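From: Nkechi Adebisi
To: Clarstead women's basketball list
Date: 10 Feb 2026
Subject: Re: Are we for real?

Suleiman Tamuno wrote:
> Okay, I'll be the one to ask it. Are we for real, or did we
> just catch Dolton on a bad night? They missed a pile of open
> threes in the first half. I want to believe but I've been on
> this list too long.

Suleiman, I love you, but go watch the third quarter again! Dolton had good looks early, sure. Then Coach switched to that 2-3 with Beltrán up top and they went 7 straight possessions without a basket. Bad shooting doesn't explain three shot clock violations. Those kids were guarding people.

And Yareli — wow. In September she couldn't go left, and I said so on this list (more than once, sorry). Last night she went left on the best defender in the league, twice in a row, and finished both. The second one had my whole row standing.

My one worry is the boards. Adeleke is big, and if we give them second chances the way we did in the opening quarter it's going to be a long evening over there. Morenike Nwachukwu has to stay out of foul trouble. She picked up her second reaching in on a guard 40 feet from the hoop, and I may have yelled something.

Some odds and ends, for those who don't get the paper newsletter:

1. Attendance was 357. The gym holds 700. Come on, people, this is the best team we've had in years and parking is free!

2. The road trip fund is at 3,000 dollars, enough for the bus to Adeleke and the one after it. Tobiloba Odukoya still has seats, so write to him directly and not to the whole list, please.

3. Halftime at the next home game goes to the youth teams, and the pep band plays right after.

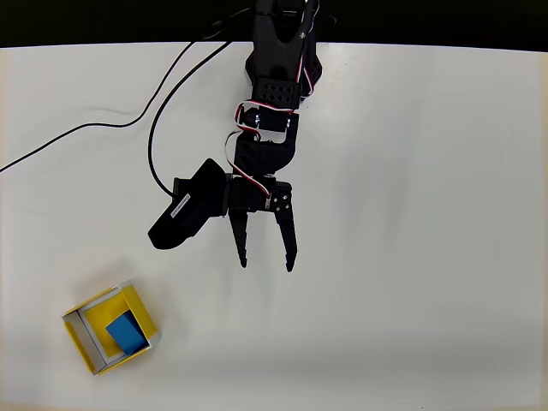 4. Stister is doing the shirts again, same gray as last year. Sizes to me before the Adeleke game. They run small.

So yes, Suleiman, I say we're for real. Save me a spot behind the bench, I'm bringing the cowbell.

Nkechi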